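Le micro-ondes, cet appareil que l'on règle toujours à fond

Dans la cuisine commune de la résidence Gittins, le four traditionnel sert surtout à ranger les plaques. Tout le monde mange chaud, pourtant. Le soir, entre sept et neuf heures, on fait la queue devant le micro-ondes, son assiette à la main, et la plupart des habitants n'en utilisent que deux touches : celle de la minute et celle du départ.

Mererid Howells a longtemps fait pareil. Elle a changé de méthode au mois de March, comme elle dit en riant dans un français encore mêlé d'anglais, après un gratin brûlant sur les bords et glacé au milieu. « Je croyais que l'appareil était fatigué. Je chauffais trop fort, trop vite. »

Pour un plat de riz ou de légumes, elle conseille désormais la puissance moyenne, un couvercle posé de travers et deux passages au lieu d'un seul. Entre les deux, on remue, on ramène vers le bord ce qui était au centre, et on laisse reposer 30 secondes avant de goûter. Les soupes demandent la même patience – plus encore quand elles sont épaisses.

Les modèles récents n'encouragent pas toujours ces réglages. Les durées rapides sont en haut, sous l'afficheur, et la touche de départ est souvent la seule en couleur. Le doigt y va tout seul.

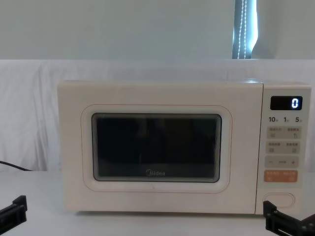 Fouad Alaoui trouve qu'on complique les choses. Il réchauffe son café, son couscous et ses restes de tajine à pleine puissance depuis des années, et il affirme n'avoir jamais rien raté, sauf le pain. Le pain, il le passe maintenant à la poêle.

Reste la question de la place. Un micro-ondes a besoin d'air, et la notice indique les distances à respecter derrière, sur les côtés et au-dessus. Dans un studio, le plan de travail y passe presque en entier. Touran Heydari a fini par installer le sien sur une table à part, à hauteur de coude, pour ne plus lever les bras avec un bol plein. Elle y a gagné un coin pour éplucher.

Le nettoyage prend peu de temps quand on ne le repousse pas. Un bol d'eau avec une rondelle de citron, quelques minutes de chauffe, puis un chiffon doux sur les parois. Le plateau tournant, s'il y en a un, se lave à l'évier. Pour les touches, un linge à peine humide suffit, appareil débranché.

À Gittins, une feuille scotchée près de l'évier rappelle tout cela depuis le printemps. Quelqu'un a ajouté au stylo, en bas : « Et couvrez la sauce tomate. »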